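Household chores group – notes from the June get-together, Bralthorpe back office

Here: Corina Filip, Ileana Ursu, Océane MacDonald, me (Sebastian Avram). Lăcrămioara Rusu sent her comments ahead and I read them out.

We started at 4:15 with the question Radebe keeps asking us: can a machine do the bathroom yet, yes or no? Corina says no. Ileana says "bits of it," and then we were off for half an hour, so I'm only writing down the parts I could keep up with!

Doors first. Lăcrămioara's note says a lever handle is a much kinder problem than a round knob, and I agree, but Océane wants door time logged separately from chore time. Her point is that a person going in for towels doesn't think of the door as work (true, I never have). Agreed, she'll add a column.

Then towels, which took up most of the meeting. Ileana thinks a hanging towel is fair game now and one in a heap on the floor is still a pain, mainly finding an edge to hold. Corina asked why we'd pay for something slower than her nephew. Fair question – no answer yet.

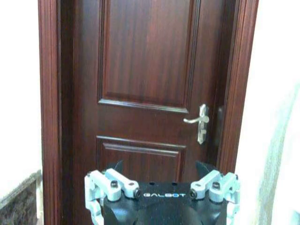
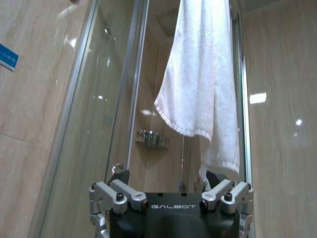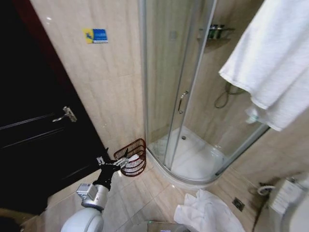

Bathroom job: the closed door, a towel hanging at the shower, and the basket held up with another towel still on the floor.

Ileana liked the basket idea a lot, one trip instead of three. Océane worries about glass shower doors and would like to see them on the test list before anybody says "ready" to Radebe. I'm with her on that one.

Money: the Womis quote came in at 1,078 for the extra month. Corina thinks it's high and will ask them what's in it. We didn't vote.

Plelturora wants a list of chores from us. We have 33 on the sheet, nearly 15 of them laundry in one form or another, so Ileana will merge the ones that overlap (do we really need "fold hand towel" and "fold small towel"?).

To do:
Océane – door column, glass doors on the test list
Corina – call Womis
Ileana – trim the chore sheet
Me – type this up, reply to Radebe with "bits of it"

Wrapped up at 5:40. Next one's in the same room, and Lăcrămioara is hoping to make it.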